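Fletico细胞生物学研究所
实验室安全检查表（附检查意见）

受检单位：Khaemba细胞生物学实验室
地点：Balora楼，细胞培养区、公共仪器区、低温存储间、试剂库及相关辅助用房
检查日期：2024年5月9日
检查人：Nayeli Cáceres（研究所安全与合规办公室）
受检单位陪同：Natalia Maldonado（实验室安全负责人）
检查类别：年度全面检查
上次全面检查：去年十月

填表说明

一、检查结果分为“符合”“基本符合”“不符合”“不适用”四类。“基本符合”指现场情况满足要求，但记录、标识或文件存在缺漏，可在短期内补正。“不符合”项须列入文末整改清单。
二、意见栏由检查人当场填写，受检单位可在“受检单位答复”处补充说明。答复不改变检查结果，复查时一并核对。
三、本表不替代生物安全专项评审。涉及病毒载体、人源样本及基因编辑细胞系的项目，另按研究所备案程序办理。
四、检查期间不要求停止正在进行的实验，但正在操作的生物安全柜不作开柜检查，改由受检单位约定时间补检。

第一部分　管理与文件

1.1 安全责任人名单张贴于实验室入口，信息为现行有效。
结果：基本符合
意见：名单已张贴，联系电话正确，但其中一名已离所的博士后仍列为夜间联系人。应更新后重新打印，旧版撤下，不得在旧版上涂改。
受检单位答复：名单当日已重新提交，待办公室盖章后更换。

1.2 所有在岗人员完成年度安全培训，培训记录可查。
结果：基本符合
意见：正式人员记录齐全。两名短期轮转学生只有线上课程的完成证明，缺少现场应急设施介绍的签字页。轮转时间再短，也须在首次独立进入培养区之前完成现场部分。

1.3 实验项目风险评估表在有效期内，内容与实际操作一致。
结果：基本符合
意见：抽查核孔复合体成像项目的评估表。表中仍写明使用多聚甲醛粉末自行配制固定液，而现场已改用成品溶液。操作风险确有降低，文件仍需同步修改。评估表应反映目前的做法，包括废液去向的变化。

1.4 标准操作规程（SOP）放置于操作地点附近，人员能够说明主要步骤。
结果：符合
意见：向培养区人员随机询问细胞复苏、传代及培养液泄漏处理的步骤，回答与规程一致。规程为活页装订，封面有修订记录。

1.5 事故及未遂事件登记。
结果：符合
意见：登记簿保持连续。上半年登记的一次离心管破裂事件记录完整，包括等待时间、擦拭消毒、转子送检及后续更换离心管品牌的过程。建议在组会上通报，并在登记簿中注明通报情况。

1.6 单独工作与夜间工作管理。
结果：不符合
意见：规程要求夜间开展长时程活细胞成像的人员在系统中登记预计离开时间。抽查记录与门禁数据对照，多次夜间使用未登记。受检单位解释为成像系统自动采集、人员只短时返回查看。短时返回同样属于单独进入，须登记。列入整改清单。
受检单位答复：拟在显微镜预约页面增加夜间登记的必填项，请办公室协助与Dovo预约系统的管理员联系。

1.7 访客与外来维修人员管理。
结果：符合
意见：访客须知张贴于入口内侧，登记表在用。厂方工程师维修前，设备去污证明已由实验室签发并留底。

第二部分　细胞培养区

2.1 生物安全柜年度检测合格，标签清晰，日期有效。
结果：符合
意见：各柜检测标签均在有效期内。靠门一侧安全柜的检测标签贴在柜体侧面，不便查看，建议下次检测时请检测单位改贴正面。

2.2 安全柜前后格栅无遮挡，柜内物品布置合理。
结果：不符合
意见：一台安全柜前格栅上放有记录本和移液器支架。气流受阻将直接影响对人员和样品的保护。当场已移开，但从格栅处留下的胶带痕迹判断，此种放置并非偶然。要求在柜体上粘贴“格栅禁放物品”提示，并由安全负责人每周抽查。

2.3 紫外灯管理。
结果：基本符合
意见：紫外灯有使用时长记录，但未与上次更换日期对应，无法判断剩余寿命。研究所不把紫外照射视为有效消毒的唯一手段，开始操作前及结束后的表面擦拭仍须执行。

2.4 真空抽吸系统装有疏水滤膜，收集瓶内预置消毒剂，瓶体贴有标识。
结果：基本符合
意见：滤膜在位，连接方向正确。收集瓶标有内容物，缺消毒剂加入日期。含氯消毒剂随时间失效，标注日期应成为换瓶的固定步骤。收集瓶置于防漏托盘内，此点做得较好。

2.5 二氧化碳培养箱的清洁与记录。
结果：基本符合
意见：资产编号962的培养箱水盘内可见少量沉积物，清洁记录最后两次的签名栏为空。其余培养箱记录完整。请在下次换水时做一次彻底清洁，并记录所用消毒剂名称。使用高温灭菌程序的培养箱，应先取出传感器保护件。

2.6 二氧化碳气瓶固定牢靠，减压阀及管路定期检漏。
结果：符合
意见：气瓶以双链固定，空瓶与满瓶分置并挂牌。检漏记录由受检单位自行保存，抽查属实。

2.7 二氧化碳浓度报警器。
结果：符合
意见：报警器自检正常。建议把报警后的处置步骤打印一份，贴于报警器下方，字体适当放大。

2.8 个人防护用品。
结果：基本符合
意见：实验服、手套和护目镜供应充足。有人员戴手套接触门把手及公用电脑键盘。受检单位的规程对此已有禁止条款，执行有待加强。培养区内“戴手套区”与“无手套区”的地面标识已磨损，应重贴。

2.9 细胞系来源、鉴定与支原体检测记录。
结果：符合
意见：本项严格说属于科研质量范围，因人源细胞系的生物安全分级依赖来源信息，故列入检查。抽查的细胞系均有来源证明及身份鉴定报告。支原体检测按季度进行，阳性细胞的处置流程清楚，检测期间新引入的细胞单独存放于隔离培养箱。

2.10 水浴锅。
结果：基本符合
意见：水浴锅换水记录张贴于墙面，有漏记。复苏冻存管时应使用浮板，管盖不得没入水面。现场浮板有裂口，建议更换。

第三部分　显微成像与公用仪器

3.1 激光共聚焦显微镜的激光安全标识及联锁装置。
结果：符合
意见：标识与激光等级一致，样品仓联锁测试正常。光路维护仅限厂方工程师进行，使用者不得拆除任何防护罩，此点已写入新用户培训内容。

3.2 汞灯光源。
结果：基本符合
意见：旧宽场显微镜仍使用汞灯，灯时记录与设备显示不一致。请核对后更正。若汞灯破裂，全体人员应立即离开房间并关闭房门，由办公室通知专门人员处理。受检单位计划以固态光源替换，办公室予以支持。

3.3 离心机。
结果：基本符合
意见：转子检查卡齐全。密封盖O形圈已有老化迹象，应涂抹专用润滑脂或更换。使用96孔板吊篮时，须用经过称量的同型平衡板，不得以空板代替。现场一名使用者能够正确演示配平。

3.4 流式细胞仪与分选仪。
结果：符合
意见：未固定的人源样本分选须在带有负压排风的条件下进行，仪器旁张贴的流程图清楚。废液桶液位开关工作正常。

3.5 高压灭菌器。
结果：符合
意见：年检报告有效，操作人员持证。生物指示剂测试结果归档于编号825的记录册，抽查结果均为阴性。灭菌结束后开门取物，须佩戴隔热手套和面屏，两者均挂于器旁。

3.6 电气安全。
结果：不符合
意见：成像间工作台后方存在插线板串接，且一只插线板直接置于地面，临近水浸风险区域。要求拆除串接，改由墙面固定插座供电，必要时向后勤部门申请增设回路。整改完成前，不得在该处接入加热类设备。
受检单位答复：串接已当场拆除，增设插座的申请已经提交。

3.7 夜间及无人值守运行的设备。
结果：基本符合
意见：无人值守设备应悬挂运行告示，写明内容、起止时间、联系人和紧急停机方法。摇床的告示填写完整，活细胞成像系统的告示缺紧急停机方法一栏。

第四部分　低温存储

4.1 液氮罐所在房间的通风与氧浓度报警。
结果：符合
意见：氧浓度报警器在门内外均有显示，进入前即可读数。机械通风运行正常。房门观察窗未被遮挡。

4.2 液氮操作防护用品。
结果：基本符合
意见：面屏、低温手套及围裙在位。其中一副低温手套内衬破损，应立即停用。取用冻存管时须佩戴面屏，浸没于液相的冻存管在升温过程中有破裂可能，操作者对此应有充分认识。

4.3 液氮补充与液位记录。
结果：基本符合
意见：液位记录由值班人员填写，节假日前后有空缺。补充液氮须两人在场，记录中第二人签名时有时无。
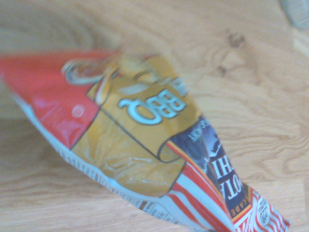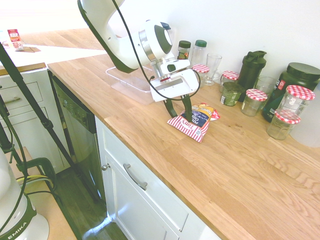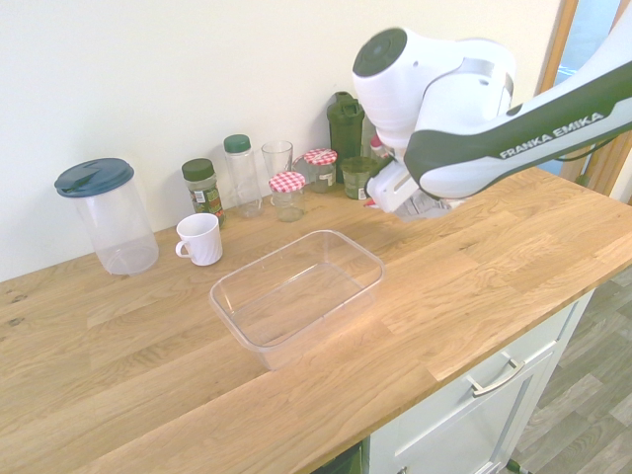 4.4 液氮转运。
结果：符合
意见：转运使用专用手推罐，不与人员同乘电梯。电梯内挂有禁止进入的告示牌，出梯楼层有人接应。该流程已与Balora楼物业书面确认。

4.5 超低温冰箱。
结果：基本符合
意见：一台有效容积约600升的超低温冰箱内门结霜明显，外门密封条压合不良。应安排除霜，期间样品转移至备用冰箱，转移清单须经样品负责人签字。冰箱温度报警已接入研究所监控平台，测试时平台收到信号，但短信仍发往前任负责人的号码。请与1.1项一并更正。

4.6 样品标识与清单。
结果：基本符合
意见：样品盒标有所属人及内容。抽查时发现一盒样品仅有姓名缩写，与清单不能对应。无法确认来源的样品，应按最高可能的风险等级暂存，并在限期内查明或销毁。人员离所前的样品移交，应作为离所手续的组成部分。

4.7 干冰存放。
结果：符合
意见：干冰存放于带透气盖的保温箱内，未置于冷库或其他密闭空间。寄送样品的包装材料及标签齐备。

第五部分　化学品

5.1 化学品清单与实际库存相符。
结果：基本符合
意见：抽查结果大体相符。清单中已用完的三氯甲烷未注销；新购的二甲基亚砜已开封使用，尚未录入。采购到货当天即应录入。

5.2 易燃液体存放于防火柜，数量不超过规定限值。
结果：符合
意见：防火柜柜门自闭功能正常。乙醇喷壶均有标签，注明浓度和危险标识。明火与乙醇喷洒不得同时出现在同一操作台，受检单位已停止在培养区使用酒精灯。

5.3 不相容化学品分开存放。
结果：不符合
意见：试剂库下层冰醋酸与过氧化氢同置于一个托盘内。虽均为原装密封，仍属不相容存放。当场要求分开，并重新检查同层其他试剂。建议在层架边缘粘贴类别标签，归还试剂时即可对照。

5.4 剧毒及管制化学品。
结果：符合
意见：叠氮化钠等实行双人双锁，领用记录与称量结果一致。含叠氮化钠的废液不得倒入水槽，规程中已列明。

5.5 通风橱。
结果：基本符合
意见：面风速检测合格。其中一台通风橱内堆放较多长期不用的空瓶和包装盒，占去后部排风口附近的空间，应清理。通风橱不作储存用途。橱窗高度标线清晰。

5.6 致突变及细胞毒性试剂。
结果：符合
意见：溴化乙锭已停止使用，改用低毒核酸染料。嘌呤霉素、丝裂霉素等仍在使用，称量和溶解在通风橱内进行，使用区域有专门标识。染料虽为低毒，凝胶废物仍按化学废物收集，不入生活垃圾。

5.7 安全技术说明书可随时查阅。
结果：符合
意见：电子版可从公用电脑查阅，纸质版置于试剂库门口。断网时以纸质版为准，故纸质版须与清单同步更新。

第六部分　废物管理

6.1 感染性废物的收集与灭活。
结果：基本符合
意见：废物袋为专用袋，装入量未超过规定。有一只废物桶无盖，须更换为脚踏带盖桶。已灭菌与未灭菌废物应使用颜色不同的标签，目前仅以手写文字区分，交接时容易混淆。

6.2 锐器盒。
结果：基本符合
意见：锐器盒放置于使用点附近，固定良好。一只已接近满线，应封口更换。玻璃巴斯德吸管属于锐器，不得投入普通感染性废物袋。

6.3 化学废液。
结果：符合
意见：废液桶标签填写完整，二次容器在位，桶盖在不使用时保持关闭。有机废液与含氯消毒剂废液分区收集。

6.4 废物转运登记。
结果：符合
意见：联单齐全，与转运公司回执一致。

第七部分　应急设施

7.1 洗眼器与紧急喷淋。
结果：基本符合
意见：每周放水测试有记录。试剂库门外喷淋装置下方停放一辆小推车，当场移开。喷淋下方地面须标出禁放区域。洗眼器防尘盖完好，打开后出水均匀。

7.2 灭火器与疏散通道。
结果：符合
意见：灭火器压力正常，检查标签有效。疏散通道畅通，防火门未被楔开。疏散图与房间现状一致。

7.3 生物泄漏处理箱。
结果：不符合
意见：培养区泄漏处理箱内消毒剂已过期，吸收材料不足，镊子缺失。泄漏处理箱须有内容清单和封条，封条破损即应核查补充。列入整改清单，且应优先完成。
受检单位答复：消毒剂已自库房领取更换，其余物品待补。

7.4 急救箱。
结果：基本符合
意见：急救用品基本齐备，部分创面敷料临近有效期。研究所规定急救箱不存放口服药品，现场发现的一盒止痛片已请受检单位取出。

7.5 应急演练。
结果：基本符合
意见：上次疏散演练有签到和总结。近期未开展生物泄漏演练，建议结合7.3项整改，在补齐处理箱之后安排一次，由新入组人员实际操作，资深人员旁观点评。

第八部分　上次检查问题的落实

8.1 冷室门内侧紧急开启装置失灵。
结果：已完成
意见：装置已更换，检查人进入冷室实测，可从内侧开启。

8.2 共用移液器未定期校准及消毒。
结果：部分完成
意见：校准已完成并贴签。消毒安排虽写入规程，但未见执行记录。

8.3 孕期及免疫功能低下人员的个别风险评估程序。
结果：已完成
意见：程序文件已经发布，表格由本人直接提交办公室，不经课题组传阅，保密安排妥当。

8.4 旧放射性标识未清除。
结果：已完成
意见：原同位素操作间已取得解除证明，设备及水槽上的旧标识均已去除。残留标识曾使维修人员拒绝入内，现已无此障碍。

整改清单

（一）1.6　夜间单独工作未登记。
整改要求：恢复登记制度，预约页面的修改完成之前采用纸质登记。
责任人：Natalia Maldonado
期限：即日起执行，系统修改于下次季度巡查前完成。

（二）2.2　安全柜格栅遮挡。
整改要求：粘贴提示，建立每周抽查记录，并向全体使用者重申。
责任人：Natalia Maldonado指定的培养区管理员
期限：一周内

（三）3.6　插线板串接及地面放置。
整改要求：保持拆除状态，完成固定插座增设；地面插线板立即撤除。
责任人：受检单位与后勤部门
期限：撤除立即执行，增设工程以后勤部门排期为准，受检单位应每月跟进一次。

（四）5.3　不相容化学品混放。
整改要求：完成试剂库全部层架的相容性核查，粘贴类别标签，核查表交办公室备案。
责任人：试剂库管理员
期限：两周内

（五）7.3　生物泄漏处理箱失效。
整改要求：补齐全部物品，附内容清单并加封。补齐前，培养区如需处理泄漏，应使用公共仪器区的处理箱，其位置须通知到每一名使用者。
责任人：Natalia Maldonado
期限：三个工作日内

“基本符合”各项不逐条列入清单，由受检单位自行补正，于下次季度巡查时抽查。同一事项连续两次评为“基本符合”而无实质改进的，第三次按“不符合”处理。

检查人总体意见

受检单位人员对所从事操作的风险有较好认识，现场询问的回答普遍准确，对检查予以配合。液氮转运、灭菌器管理及细胞系记录三方面工作扎实，可供其他实验室参考，办公室拟征得受检单位同意后，将其液氮转运流程收入研究所操作汇编。

问题较多地集中于记录与更新环节。人员变动之后，联系名单、报警号码和样品归属未能一并更改，同一原因在1.1、4.5和4.6项中反复出现。建议把上述事项合并为一张离所与入组核对单，由安全负责人统一掌握。办公室可提供样表。

关于夜间活细胞成像，检查人理解长时程实验的实际需要，不主张以限制开放时间的方式解决。登记的目的在于发生意外时有人知晓并前往查看。受检单位提出的预约页面方案可行，但应避免默认勾选，预计离开时间须由使用者本人填写；超过预计时间仍未签退的，系统应向值班电话发出提醒。

另就受检单位现场提出的两点询问答复如下：

其一，显微镜载物台恒温罩内的活细胞样品，观察结束后可否在成像间直接加入消毒剂。答：可以，但须在托盘内进行，加盖后静置至规定作用时间，再移交培养区废液收集。成像间水槽不得用于倾倒。使用含氯消毒剂时应避免溅及物镜和金属载物台，溅及后立即以湿布擦净。

其二，低风险细胞系在固定之后是否仍须按生物样本管理。答：经过验证的固定程序处理后，可按化学危害管理，但验证依据须附于风险评估表。人源原代组织不适用此条，仍须保留生物样本标识。

补检安排

检查期间，培养区里侧一台生物安全柜正在进行原代细胞操作，未作开柜检查。补检由受检单位与办公室另行约定，内容为2.2项、2.3项及柜内废物放置。补检结果附于本表之后，不另行编号。

复查安排

整改清单各项完成后，由受检单位提交书面说明及必要的记录复印件，办公室收到后安排现场复查。下次年度全面检查定于十月之后另行通知，其间的季度巡查不预先告知具体时间。

受检单位如对检查结果有异议，可在收到本表后向安全与合规办公室书面提出，并注明条目编号和依据。异议处理期间，涉及人身安全的整改要求照常执行。

签字确认

检查人：Nayeli Cáceres
受检单位安全负责人：Natalia Maldonado

本表一式两份，安全与合规办公室与受检单位各存一份，保存至下一次全面检查结论归档为止。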